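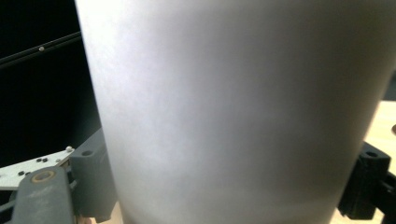

Paper Cup Use and Storage at the Bouzid Building Coffee Point

Project report, second-year Product and Packaging course
Rachid Bennani and Hicham Soliman

1. Background

The coffee point on the ground floor of the Bouzid building is used by students and staff from early morning until the evening classes end. It has one hot water machine, one filter coffee machine and a shelf for supplies. Cups are bought by the department in cartons of 2000 from a wholesaler called Nitberg. They are plain white paper cups with no print and no handle.

Our tutor asked each pair to pick an everyday object and look at how it is stored, taken and thrown away. We picked the cup because we use one nearly every day and because the shelf is usually a mess by noon. Most people pull the plastic sleeve open at one end, take what comes out and leave the rest lying on the shelf.

2. Questions

We wanted to find out how many cups are thrown away without being used, and whether a simple holder would bring that number down. We also wanted to know which way up the cups should be stacked. The two of us disagreed on this at the start. Hicham thought rim-up was easier to grab. Rachid thought rim-down was cleaner.

3. Method

The work was done in January over two equal periods. In the first period we left the shelf as it was, with cups in their opened sleeves. In the second period we removed the sleeves and put out a wire holder. We placed a separate bin beside the shelf with a sign asking people to put unused cups there if they had dropped them or taken too many. We emptied this bin at 5 p.m. and wrote down what was in it.

We also tried three holders before choosing one. The first was a plastic tube dispenser made by Tumetti that fixes to the wall and releases cups from the bottom. The second was a cardboard tray we made ourselves. The third was the wire holder, a Nirnum model, bought from a catering shop.

4. Choosing the holder

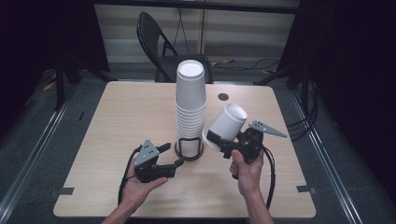 The tube dispenser was the most hygienic of the three but it did not suit our cups. It is made for a thinner rim, and ours came out two at a time or tore at the edge. The cardboard tray went soft after a spill and we stopped using it. The wire holder had no moving parts and could stand on any table. With the cups nested rim-down in the black wire, the white base of the top one is what faces up, so a person takes hold of the outside of the cup and has no reason to touch the rim. A tall stack stayed upright in it, and it took up little of the small square table. A single cup set down next to it can easily end up on its side, as paper cups weigh almost nothing when empty.

The taper of the cup matters here too. The cup is wider at the mouth than at the base, so rim-down puts the wide end at the bottom of the stack. Rim-up stacks leaned more when we pushed them lightly from the side — Hicham accepted this after several attempts.

5. Results

In the first period we collected 143 unused cups from the bin. Many had been stuck inside another cup, and the person had separated them and thrown the extra one away. Others had a bent rim. In the second period the number was lower, but we lost two evening counts when the bin was emptied by the cleaning staff before we got there, so we do not give a total for comparison.

People we spoke to said the holder was easier to use. A few complained that the top cups sometimes stuck together and needed two hands, one to hold the stack and one to pull. Loosening the cups before loading them helped.

6. Cost

The department uses more than 3000 cups in a term. The wire holder is a single purchase and needs no fixing to the wall. We did not calculate a payback time, as we would need a complete second count to do so.

7. Problems and further work

The sign on the bin may have changed how people behaved. Some students told us they took more care once they knew the cups were being counted. We would also like to repeat the test with a cup that has a rougher surface, which may separate more easily, and to put a small rack for personal mugs next to the holder.

The holder is still at the coffee point. Refilling it has been added to the opening checklist for the room.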